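Shop > Bedroom > Bed Skirts > Pleltumwood

Reading time: 2 min

Pleltumwood Bed Skirt, Beige

The Pleltumwood is a light bed skirt for large beds that stand free in the room, where the sides are seen from the door and from the sitting corner. It goes between the mattress and the base and stays there when you change the bedding. Item number 1918.

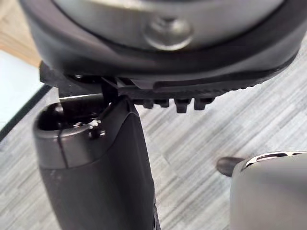
Bemier Home Textiles — Bedroom Department

We make the skirt from a thin fabric, so it moves a little when someone walks past. The pleats are loose and they are not pressed flat. Customers who want a strict, straight edge should look at our Yensuk model, which has corner pleats only and a heavier cloth.

The top panel has elastic at the four corners. Please lift the mattress one side at a time and pull the panel to the middle before you let the mattress down. For a carpet floor we advise to leave a small gap under the hem, so it does not collect dust and the vacuum cleaner can pass. If you are between two lengths, take the shorter one.
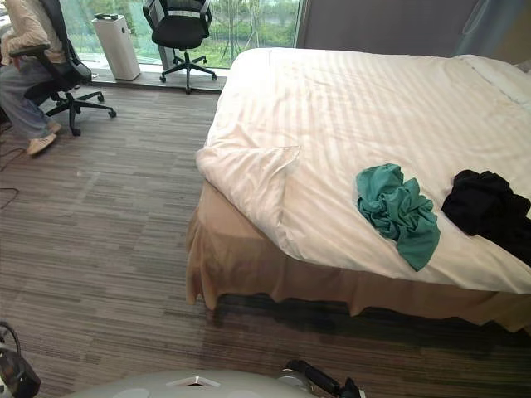

Pale beige bed skirt with a white striped duvet, in a bedroom with carpet.

The color goes well with white bedding and with gray curtains. In a room with a big window it looks lighter during the day than in the evening, and we suggest to order a fabric sample first. Samples are sent from our Priscombe warehouse every Thursday.

Care: wash cold with similar colors, hang to dry, iron on low from the inside. Do not use bleach. A few creases from the package are normal — they fall out after some days on the bed.

The duvet cover and pillows are sold separately. Our cotton covers have a thread count of 300.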